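Avis du service Méthodes et sécurité
Guide Bukeo : bonnes pratiques pour l'enregistrement de gestes domestiques destinés à l'apprentissage des robots
Éditeur : Fletar. Document évalué : guide, 136 pages, et son classeur de fiches de poste.
Rédaction : Graziella Rizzi. Relecture : Raffaele Palumbo.

Objet de l'avis

Le guide Bukeo s'adresse aux équipes qui font exécuter des tâches ménagères par des opérateurs en vue de constituer des jeux de démonstrations. Il traite de l'organisation du poste, de la définition des tâches, de l'information des personnes et de l'archivage des séquences. Il ne couvre ni la conception des robots ni leur mise en service, pour lesquelles il renvoie aux textes en vigueur.

Le présent avis porte sur la version diffusée en décembre. L'évaluation a été conduite sur le site de Pagano, dans trois cuisines et une buanderie, avec le concours de deux opérateurs permanents. Le service n'a reçu aucune contrepartie de l'éditeur. Le guide a été acquis au tarif public, soit 89 euros hors taxes, classeur compris.

Contenu du guide

La première partie définit le vocabulaire. Une « tâche » y désigne une consigne unique, formulée à l'infinitif, et un « épisode » l'exécution de cette consigne entre deux positions de repos des mains. Cette distinction paraît élémentaire ; elle était pourtant absente de nos propres procédures, et son adoption a mis fin à plusieurs désaccords entre les équipes de saisie et de contrôle.

La deuxième partie, la plus utile, est consacrée au poste de travail. Le guide demande que les deux mains demeurent visibles pendant toute la durée de l'épisode, que les avant-bras ne masquent pas durablement l'objet manipulé et que les éléments fixes du poste soient laissés en place d'un épisode à l'autre. Il proscrit le nettoyage préalable du décor à des fins esthétiques. Les accessoires ordinaires d'un logement, crochets, porte-éponge ou barre à torchons, sont considérés comme faisant partie du poste.

La troisième partie concerne les matières souples. Serviettes, chiffons et lavettes y font l'objet d'un chapitre distinct, au motif que leur forme n'est jamais entièrement reproductible. Le guide recommande de consigner l'état initial du textile (plié, étalé, froissé), de nommer chaque pièce lorsque plusieurs sont présentes et de ne pas imposer de prise particulière à l'opérateur.
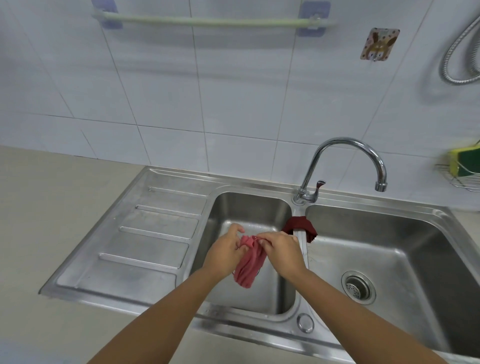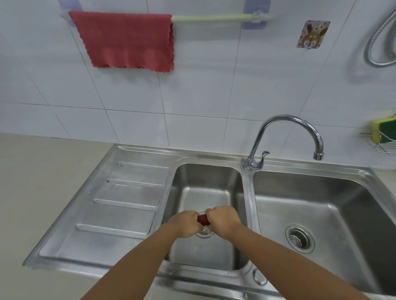 Poste évier, deux bacs en inox : travail à deux mains au niveau du bac gauche.

Application au poste évier

Le poste évier est celui qui a le plus sollicité le guide. La fiche correspondante impose de désigner les bacs par leur position vue de l'opérateur et interdit les appellations « grand bac » et « petit bac », qui varient selon les modèles. Le service approuve cette règle et l'a étendue à l'égouttoir.

La présence de deux textiles de teinte voisine a en revanche révélé une lacune. Lorsqu'un chiffon rose est tenu en main tandis qu'un autre, bordeaux, repose sur la séparation des bacs, la seule mention « chiffon rouge » ne permet pas à l'annotateur de trancher. Le guide prévoit l'attribution d'un nom à chaque pièce, sans indiquer comment le choisir. Malou Þórarinsdóttir, responsable de l'annotation à Pagano, a proposé d'associer systématiquement une couleur et un emplacement de départ ; cette règle a été retenue en interne et transmise à l'éditeur.

Une seconde difficulté tient au volume des objets. Un textile ramassé entre les deux mains peut devenir peu identifiable. Le guide autorise alors la mention « objet souple, nature non déterminée ». Certains clients y voient un défaut de qualité. Le service est d'un avis contraire et recommande de maintenir cette mention chaque fois que l'annotateur hésite.

Les surfaces réfléchissantes sont abordées en une demi-page. Les indications relatives à l'éclairage de l'inox et du carrelage clair demeurent trop générales pour être appliquées sans essais préalables.

Information et protection des opérateurs

Le chapitre consacré aux personnes est rédigé avec soin. Il exige un consentement écrit, révocable, distinct du contrat de travail. Il limite la durée des séries au poste évier, prévoit une alternance avec les postes secs et demande que les produits d'entretien utilisés soient recensés. Ermanno Messina, chargé de la prévention, relève toutefois l'absence de toute disposition sur la hauteur du plan de travail, alors que les opérateurs de grande taille travaillent penchés au-dessus des bacs.

Archivage et contrôle

Le guide fixe un contrôle visuel par sondage, à raison d'un lot de 1000 épisodes par campagne. Pour les campagnes plus modestes, cette taille n'a guère de sens ; Wilfredo Agbayani, qui a conduit les relectures, a travaillé par poste et par opérateur. Les fiches de rejet sont claires. Le tableur Oltia fourni avec le classeur accepte jusqu'à 3000 lignes, après quoi il convient d'ouvrir un nouveau fichier et de reporter les totaux à la main. Cette limite devrait être corrigée.

Points favorables
Vocabulaire stable et directement applicable.
Fiches de poste courtes, imprimables, lisibles au mur.
Chapitre sur les matières souples sans équivalent dans la documentation dont dispose le service.
Règles de consentement conformes à nos exigences.

Réserves
Désignation des objets de teinte proche insuffisamment encadrée.
Ergonomie du plan de travail non traitée.
Tableur d'archivage limité.
Index incomplet ; le terme « égouttoir » n'y figure pas.

Avis

Favorable avec réserves. Le service recommande l'adoption du guide Bukeo comme document de référence pour les postes cuisine et buanderie, accompagné de l'annexe interne sur la désignation des textiles. Les responsables de site veilleront à ce que la fiche évier soit affichée dans sa version annotée. Un nouvel examen interviendra à la parution de la prochaine édition.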